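Zuletzt geändert: Februar

Werkstattbuch Regelstrecke, Februar
Prüfstand 2, Gerät: Flanthorpe Mitteldruckregler (Rückläufer aus der Ortsstation), Sollwert Ausgang 400 mbar, Eingang 4 bar, Medium Druckluft, getrocknet

Anlass: Die Station meldet seit dem Herbst nachts zu hohen Ausgangsdruck. Immer in den Stunden, in denen fast nichts abgenommen wird. Tagsüber unauffällig. Der Regler wurde vor Ort zweimal nachgestellt, das hat nichts gebracht, danach ausgebaut und zu uns geschickt. Auf dem Begleitzettel steht »Membrane defekt?«. Ich glaube das vorerst nicht, eine gerissene Membrane sähe in den Stationsdaten anders aus.

Sichtprüfung vor dem Öffnen. Gehäuse außen in Ordnung, Plombe an der Einstellschraube fehlt (passt zum Nachstellen). Impulsleitung war abgeschraubt und lose beigelegt, Enden mit Klebeband verschlossen. Atmungsstopfen frei. Am Eingangsflansch feiner dunkler Abrieb, mit dem Finger abwischbar. Probe in ein Röhrchen gefüllt und beschriftet, steht im Schrank bei den anderen Proben.

Einbau in die Strecke, eigene Impulsleitung verwendet, Abgriff am geraden Rohrstück hinter der Erweiterung. Beim letzten Regler hatte ich den Abgriff zu nah am Ausgang und habe mir damit einen Tag lang Schwingungen gemessen, die es in der Station nie gab. Das steht weiter vorn im Buch, bitte vor jedem Umbau nachlesen.

Dichtheit der Strecke ohne Regler geprüft (Blindstück), danach mit Regler. Beides mit Lecksuchspray und über den Druckabfall. Beim ersten Anlauf Blasen an der Verschraubung des Magnusson-Kugelhahns, nachgezogen, blieb undicht, Dichtring getauscht, dann dicht. Der alte Ring war eingeschnitten. Ersatz für diese Größe ist jetzt aufgebraucht, auf die Bestellliste gesetzt.

Messung A, Regelverhalten

Durchfluss in Stufen hoch und wieder runter, jeweils gewartet, bis der Ausgangsdruck stand. Aufzeichnung mit Farnumura, Abtastung auf schnell. Ausgangsdruck bleibt über den ganzen Bereich in der Regelgruppe, Hysterese klein, kein Pumpen. Beim Runterfahren liegt die Kurve etwas über der vom Hochfahren, das ist bei der Bauart normal. Gegen die Kurve aus dem Abnahmeprotokoll gelegt: deckungsgleich, soweit man das auf dem alten Ausdruck ablesen kann.

Damit ist die Membrane für mich eigentlich schon raus. Trotzdem weitergemacht wie im Prüfplan vorgesehen.

Messung B, Schließdruck

Durchfluss langsam auf null, Absperrung hinter dem Regler zu, Ausgangsdruck beobachten. Nach dem Schließen springt der Druck an, wie er soll, und müsste dann stehen bleiben. Er blieb nicht stehen. In den ersten 90 Sekunden sieht noch alles gut aus, wer da die Messung abbricht, schreibt »i. O.« ins Protokoll. Danach kriecht der Wert gleichmäßig weiter. Nach 27 Minuten hat das Sicherheitsabblaseventil angesprochen, Versuch beendet.

Wiederholt mit kleinerem Eingangsdruck. Kriecht auch, aber langsamer. Wiederholt mit schnellem Schließen statt langsamem. Da war der Regler beim ersten Mal dicht und beim zweiten wieder nicht. Das spricht für den Sitz: Bei schnellem Schließen schlägt der Teller mit Schwung auf und drückt sich über den Schmutz hinweg, bei langsamem bleibt er darauf liegen. In der Station geht die Abnahme abends eben langsam zurück.

Gegenprobe, damit es nicht doch die Strecke ist: Blindstück wieder rein, hintere Seite auf denselben Druck gebracht, abgesperrt, stehen lassen. Über die Mittagspause kein Anstieg, nur das bisschen, das zur Raumtemperatur passt (Heizlüfter lief, wurde mir erst hinterher gesagt). Den Temperaturfühler am Rohr künftig immer mit aufzeichnen, der Kanal ist bei Triso auf dem Messwagen angelegt, aber nicht angehakt.

Öffnen

Entspannt, ausgebaut, Stellantrieb abgenommen. Membrane heil, geschmeidig, keine Risse, keine Falten am Einspannrand. Ventilstange sauber und leichtgängig. Ventilteller: Im Elastomer ein umlaufender Abdruck vom Sitz, der ist immer da, aber auf der Eingangsseite deutlich tiefer und mit eingebetteten dunklen Körnern. Am Sitz selbst eine Riefe, mit dem Fingernagel zu spüren. Unter der Lupe läuft sie quer über die ganze Dichtkante.

Der Abrieb sieht aus wie der vom Flansch. Vermutlich Rost und Schweißreste aus der Leitung davor. Frage an die Station, ob dort im Sommer gebaut wurde und ob der Filter danach gewechselt worden ist. Die Differenzdruckanzeige am Filter allein reicht mir nicht als Auskunft. Ein Filter mit Durchbruch zeigt einen sehr schönen niedrigen Differenzdruck.

Mit neuem Teller und altem Sitz wieder zusammengebaut, nur um zu sehen, wie viel der Teller ausmacht. Kriecht weiter, deutlich weniger. Dann neuer Sitz dazu. Hält. Über die gesamte Wartezeit keine Bewegung, die über das Rauschen des Aufnehmers hinausgeht. Langsames und schnelles Schließen im Wechsel, hält beides.

Offen ist, ob man den Sitz hätte nacharbeiten können. Der Hersteller sieht das nicht vor und ich will es auch nicht anfangen. Ein Sitz kostet weniger als die Zeit an der Drehbank.

Zur Prüfdauer

Der Punkt, der mich mehr beschäftigt als der Regler selbst. Unsere Werkstattvorgabe für die Schließdruckprüfung hat eine Wartezeit, die genau in dem Abschnitt endet, in dem dieser Regler noch gut aussah. Vor Ort wird eher noch kürzer gewartet, im Winter steht man da ungern. Es kommt dabei stark auf das Volumen zwischen Regler und Absperrung an. Bei uns am Prüfstand ist das Volumen klein, da sieht man ein Leck früh. In der Station hängt ein langes Stück Rohr dahinter und derselbe Fehler braucht entsprechend länger, bis er auf dem Manometer zu erkennen ist. Eine feste Zeit für alle Anlagen ist also von vornherein schief.

Vorschlag: Wartezeit nach dem eingeschlossenen Volumen staffeln und zusätzlich die Steigung am Ende der Wartezeit notieren. Wer am Ende noch eine Steigung hat, prüft weiter. Das passt in eine Zeile auf dem Formular, dafür könnte die Spalte »Bemerkung Anstrich« weg, die seit Jahren leer ist.

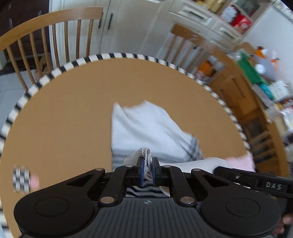

Vidar Rønning hat den Entwurf gelesen und hält die Staffelung für richtig, will aber die Steigung nicht dem Ablesen am Zeigermanometer überlassen. Da schreibe jeder hin, was er gern hätte. Sein Gegenvorschlag: Logger für die ganze Nacht dranlassen und den Verlauf am Morgen auslesen, dann habe man die echte Schwachlast und brauche keine künstliche Absperrung. Außerdem fehle ihm im Entwurf ein Wort zur Temperatur, weil bei besonnten Schränken der Druck im abgesperrten Stück auch bei dichtem Regler steigt.

Zur Temperatur hat er recht, kommt rein. Beim Logger bin ich halb dabei. Für Stationen mit Auffälligkeit ja, für die normale Inspektion haben wir nicht genug Geräte, und zwei davon liegen noch beim Kalibrieren. Als Mittelweg ein digitales Handmanometer, das den Verlauf mitschreibt, solange der Monteur ohnehin dort ist. Werde nachsehen, was im Schrank liegt und welche Akkus noch halten.

Nachtrag, spätnachmittags

Rückruf aus der Station. Ja, im Sommer wurde die Zuleitung umgelegt. Der Filtereinsatz ist nach der Inbetriebnahme nicht getauscht worden, das war für die nächste Wartung eingeplant. Einsatz wird jetzt gezogen und kommt zu uns. Bitte nicht ausklopfen, habe ich extra gesagt.

Die Schwesterschiene in der gleichen Station hat denselben Filtertyp und hängt an der gleichen Zuleitung. Sie läuft im Moment allein. Ob sie nachts auch kriecht, sieht man in den Daten nicht eindeutig, der Fernwirkkanal für diese Schiene überträgt nur Stundenmittel. Ich habe darum gebeten, heute Nacht feiner aufzuzeichnen. Sobald der überholte Regler wieder eingebaut ist, sollte die zweite Schiene auch raus.

Überholter Regler: Sollwert auf 400 mbar eingestellt, verplombt, Flansche mit Kappen verschlossen, Prüfprotokoll in der Tüte am Gehäuse. Steht im Regal Ausgang, unteres Fach. Alter Teller und alter Sitz in der Schachtel mit der Probe, nicht wegwerfen, die will ich noch unter das Mikroskop legen.

Zu erledigen:
- Dichtringe für den Magnusson-Hahn bestellen
- Temperaturkanal bei Triso fest anhaken und als Vorlage speichern
- Rohdaten aus Farnumura exportieren, Messung B komplett, auch den abgebrochenen Lauf
- Formular Schließdruck, zweiter Entwurf mit Temperaturzeile, an Vidar
- Heizlüfter während der Messung aus, Zettel an die Steckdose
- Sitz und Teller nachbestellen, falls die zweite Schiene genauso aussieht

Der Filtereinsatz soll mit dem Werkstattwagen kommen. Wer ihn annimmt: waagerecht hinlegen, Folie zulassen, mir Bescheid geben.

Kontakt: Werkstatt Gasdruckregelung | © Alle Rechte vorbehalten | Nach oben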